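Brelwood Home Forum > Wood and Finishes > Heat marks on an oiled round table

gverstraete
Posted Saturday, October 29, 2022

Looking for opinions on finish chemistry before I sand anything. The table is round, knotty softwood, hardwax oil, 2 coats, applied in July. It gets daily use for meals and tea. There are pale rings in the finish on one side, diameter matches a mug base. Iron and cotton cloth did nothing.

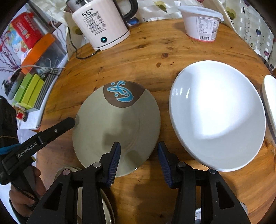
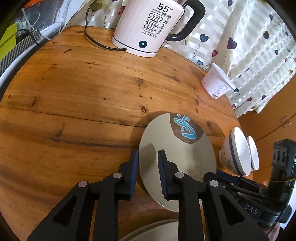

The oil is Cloravden Matt. The data sheet gives 18 days to full cure at room temperature. I put it back in service after one week. Question is whether the rings are trapped moisture or heat damage to the wax fraction, and whether a third coat will key over them.

Godelieve Verstraete

cuypers_bench
A week is too soon. Hardwax oil skins over in a day but the oil underneath keeps crosslinking for much longer. Anything hot sitting on it in that period softens the wax and it resets cloudy. I would call it wax, not water.

zshawky
Disagree. Softwood with knots takes oil unevenly. The earlywood drinks it and leaves very little film, so water gets straight into the fiber. Pale rings on thin oil are nearly always moisture. Test: wipe a ring with mineral spirits. If it disappears while wet and comes back as it dries, the haze is near the surface.

cuypers_bench
That test does not separate the two. Wax bloom also disappears under spirits.

zshawky
It separates surface haze from fiber discoloration, and that decides whether she has to sand. The cause matters less.

gverstraete
Did the test. Rings disappear wet, return in a few minutes. One near the edge stays faintly visible even when wet.

zshawky
Then most of it is in the finish. White pad, a little maintenance oil, rub with the grain, buff dry after 30 minutes. Leave the edge one until you see what the rest looks like. If it still shows, sand that area with 240 and feather it out.

murnelari_fan
Just strip it and use 2K polyurethane. I did my kitchen table with it and it takes hot pans.

cuypers_bench
Film finish over knots that may still bleed resin is asking for adhesion failure. Also cannot be spot repaired. Not the same product class.

murnelari_fan
Shellac sealer coat first. Mine has been fine for years.

gverstraete
Not stripping it. I want something I can repair locally. Is there any point adding a third coat after the pad treatment?

zshawky
One thin coat over the whole top, no more. Cure it for the full 18 days this time with nothing on it overnight. Extra coats on hardwax oil stay soft and mark more easily.

cuypers_bench
Agree on the single coat. I would still use trivets permanently. The wax softens at tea temperature regardless of cure.

zshawky
Depends on the wax. Carnauba melts above 80 C, beeswax in the low 60s. Check which one the sheet lists.

gverstraete
Sheet says "natural waxes". I have written to the supplier and ordered the pads.

Thread views: 2,612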